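Projects > Grants > Promotional Premiums Catalog > Interim reports

Promotional Premiums Catalog: second interim report

Reporting date: 27 Oct 2023
Prepared for: Lambrechts Fund, small collections program

1. Scope and status

The grant covers the identification, cleaning, cataloging and rehousing of the Endlow gift, a private collection of restaurant and grocery premiums held at the Turkenum archive. The gift contains 300 objects: molded figures, clip-on novelties, cups, paper crowns, placemats, mail-in rings and a quantity of counter cards. Most date from the late 1970s to the early 1990s. Paper ephemera that arrived in the same boxes is outside the grant and is being held for a later application.

At the reporting date, 110 objects have full catalog records. The remainder have accession numbers and a one-line entry. The original plan called for full records on half of the gift by this point, so the work is behind schedule. The shortfall comes mostly from the PVC figures, which took longer to clean than the pilot suggested. The pilot used paper and hard plastic only.

No change to the end date is requested in this report.

2. Identification

Each object is matched to a promotion by three kinds of evidence: marks on the object, printed material that names or shows the object, and dated advertising. Two of the three are needed for a firm attribution. Objects with one kind are recorded as probable and objects with none as unattributed.

The Birkemex restaurant premiums have been the most straightforward. The chain used the same molder for several years, and the figures carry a two-digit year and a cavity letter under the left foot. The figures in the "Night Shift" set exist in two paint schemes. The earlier scheme has a gray lunch pail and the later one a blue one. A surviving counter card shows the gray version with the launch price printed below it, which settles the order. The archive's old index had it the other way around and has been corrected.

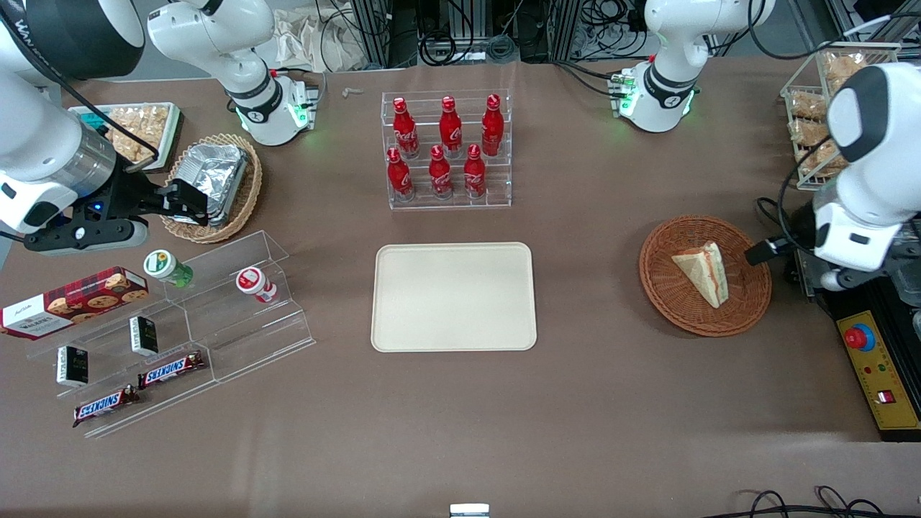
Cavity letters are now being recorded for every molded piece. This was left out of the first template and was added after the records for the Birkemex figures had been started, so the early records were reopened and filled in. The letter does not affect attribution, but it separates true duplicates from pieces that only look alike. Under the archive's policy duplicates may be exchanged with other collections, and 10 pieces have been set aside as possible exchange stock pending review of their condition.

The wind-up premiums are harder. They were bought in by the restaurants as stock novelties and overprinted with a sticker. Where the sticker is gone there is often no evidence left except adhesive residue. Residue is noted in the record with its position and outline. It is not treated as evidence of any particular promotion.

3. Condition and treatment

Plasticizer migration is present on a large share of the PVC figures and is worst on those stored face to face in zip bags. The treatment is a dry wipe, then a wipe with deionized water and a small amount of nonionic detergent, then a second water wipe and air drying on blotter. Painted areas are tested first. Paint loss on the eyes and mouths was common before treatment and is recorded in the condition note so that it is not later put down to the cleaning.

Two figures became tacky again within a month of treatment. Both have been moved to a separate tray with silicone release paper and will be checked every two weeks. If the surface returns a third time they will be left alone.

Paper crowns and placemats have been surface cleaned with soft sponge. Creases have not been flattened where the crease is part of the original fold. Tape has been left in place on all paper items, as removal was not budgeted.
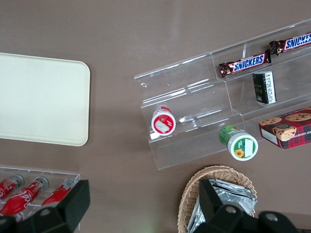
Chidubem Oyelaran
Collections Cataloger and Project Lead, Turkenum

4. Housing

Bagged storage has been discontinued for all soft plastics. Figures now sit in shallow trays with polyester film between rows, one promotion to a tray where the number of pieces allows. Rigid cups are stored upright and unnested. Nested cups had scuffed each other's printing, in one case through the whole band of lettering.

The cabinet assigned in the application is too shallow by one tray runner for the mail-in playsets. These are on open shelving under dust covers for now. A deeper cabinet is available in the south store and the transfer has been approved, but the move depends on the floor loading check, expected before the end of the year.

5. Catalog data

Records are entered in the archive's main database, with a controlled list for promotion names. The list was built from the printed material and uses the restaurant's own wording, including capitals. Collector nicknames are kept in a separate field so that searches on them still work. In several cases the nickname is the only term anyone outside the company would recognize.

Values are not recorded. A few inquiries have been received on this point, and the reply in each case has been that the archive does not appraise.

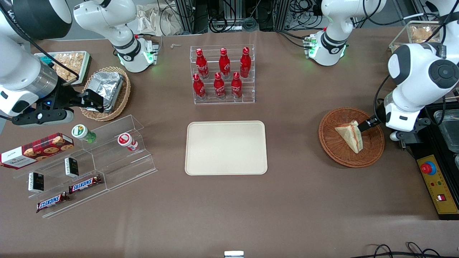 6. Budget

Spending on supplies is about 20 percent over the line for that category, owing to the release paper and the additional trays. Photography is under its line by a larger amount, and the overall budget is in balance. Approval is requested to move funds from photography to supplies to cover the difference. Staff time is as planned.

7. Risks

Further PVC figures may need a second treatment. Time for this has been allowed in the spring – one day per week – and would otherwise go to the cups.

The attribution of the wind-ups may stay incomplete. Dated advertising for the smaller regional chains is thin, and the newspaper run held locally has a gap of several years. A request for scans covering the gap has gone to a library in the next county.

8. Work planned for the next period

Complete full records for the remaining molded figures, starting with the Birkemex holiday sets.

Begin the cups. Printing method to be recorded for each.

Review the exchange stock and confirm or return each piece.

Move the mail-in playsets once the floor loading result is in.

Send the draft promotion list to the Fund's reader for comment. The draft will include the probable attributions, marked as such.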